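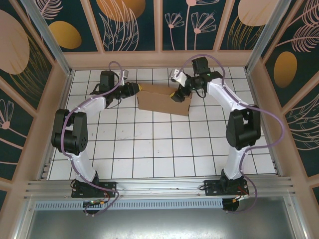 Lecture 6. Choosing and comparing grippers and cameras for two-arm work
Favinton Technical College, course Applied Handling
Lecturer: Čestmír Kadlec

Please read sections 6.1 to 6.3 before the laboratory. Section 6.4 you can read there, with the cell in front of you.

6.1 What we compare

In Lecture 5 we had one arm and small rigid parts. The gripper closed on the part, and almost all questions were questions of stroke and force. With a large carton this is different. The carton is wider than the opening of the gripper, so one hand can not grasp it across. We have two possibilities: each gripper takes an edge or a flap, or the two arms press from outside and the carton is held between them by friction. Both are used in practice and both have to be tested, as the ranking of the fingertips is often not the same in the two cases.

By "gripper" many catalogs mean only the drive and the jaws. In this course we always mean drive, jaws, fingertips and mounting together. If you change the fingertip, you have a new gripper, and it gets a new line in the table. In the last course two groups mixed results from two kinds of tips under one name, and their tables could not be used.

The tips on both arms of our cell are the yellow ones. The alternative set is in the drawer under the bench, marked Promomik. Change both arms at the same time. A mixed pair is a separate experiment and it is not part of this laboratory.

6.2 Contact of the fingertip with cardboard

Corrugated board is not the same in all directions. Along the flutes it is stiff, across the flutes it bends easily. The edge of a panel is stronger than its middle, and near a crease the board gives way sooner than you expect. From this follow three rules for the program:

Place the pushing contact near a corner or an edge when the task allows it.
Do not press on the line of a crease.
When two contacts work against each other, keep them at the same height.

The third rule is broken most often. If one tip stands higher, the pair of forces turns the carton, and the student then increases the force, and the carton turns more. First correct the height, after that look at the force.

Friction between tip and board changes with use. Cardboard leaves fine dust on the fingertip and the grip becomes worse slowly, so that you do not notice it inside one series. Wipe the tips with the dry cloth after every 20 trials. Write the wiping in the log as its own line. No alcohol, please, it needs time to evaporate and groups are always in a hurry.

On a hard tiled surface there is one more thing. A carton that is pushed can catch with its lower edge on a joint between two tiles. In the force record it looks like a short peak, and beginners read it as a collision of the arm. Compare the position of the peak with the position of the joints before you change any limit.

6.3 Cameras: fixed and on the wrist

The fixed camera sees both arms and the whole part. Its view does not change during motion, its calibration is simple, and you can use it for planning the approach. Its weakness is occlusion: at the moment of contact the hand may be between the camera and the place you are interested in. Also a small gap between tip and board is hard to judge from such a distance.

The wrist camera moves with the hand. It is near the contact, so one pixel is a smaller piece of the real object, and small errors of position become visible. It pays for this with a narrow view. When the part is large and close, it fills the image, and there is little left from which a program can determine where the hand is. 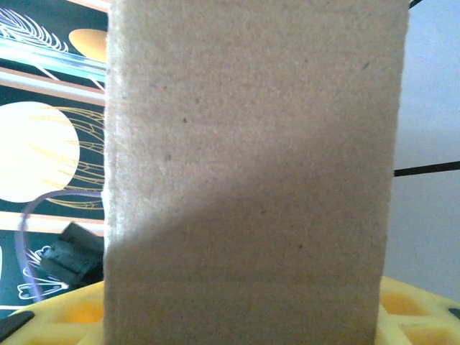

Fig. 6.2. Small camera on the arm. Cardboard fills the middle of the view; the surroundings remain only in narrow strips at left and right.

Consider what a feature detector can do with Fig. 6.2. The board has a matte surface with a few tiny specks, and its strongest lines are the two vertical edges. A curved shadow border crosses the panel. For a simple edge detector this border can be a line as good as the edge of the board, but it belongs to the light and moves when the arm moves. In the left strip there is a printed pattern with a high contrast. The detector will like this pattern very much. It is behind the board and says nothing about the board, therefore we mask it. A cable which crosses the strip must be masked too, and the mask has to be generous as a cable does not stay at one place.

Exercise at home: from the lecture files take the same view and try a threshold of 170 on the gray image. Describe in two or three sentences what happens at the shadow border, then repeat it with a local threshold. It is enough to submit the sentences and both settings.

The usual solution is to divide the work. The fixed camera gives the coarse pose and leads the hand near to the part. The wrist camera takes over for the last part of the way. The switch between them should be done while both still see a usable edge. If you switch too late, the wrist camera has only brown surface and the controller waits for a pose which does not come. On the Nam controller this wait is limited to 900 ms and then the arm stops with message 638. It is not a fault of the arm. Confirm it, drive back by hand, and put the switching point farther from the carton.

6.4 Procedure in the laboratory

Groups of two. One person has the enabling switch for the whole series, the other keeps the log. You change the roles between series and never inside one.

1. Check that the cable loops above both wrists are free and do not come between hand and carton at the end positions.
2. Place the carton on the tiles and save one image from each camera.
3. Run the approach with the left arm only, then with the right arm only.
4. Run both arms with contact, without lifting.
5. Run the lift, height as in the worksheet.
6. Change the fingertips and repeat from step 2 with a new carton.

A new carton in step 6 is necessary. A board which was already pressed is softer at this place, and the second set of tips would be judged on worse material. Flat cartons are from Flurnstead, in the stack behind the door. Fold them by the crease and do not tape the ends.

In the log please distinguish between "slipped" (the tip moved on the board), "bent" (the board gave way) and "missed" (no contact). A trial marked only "failed" will be returned to you.

Logs are to be uploaded by Sunday. Lecture 7 continues with force control and needs your values from step 4.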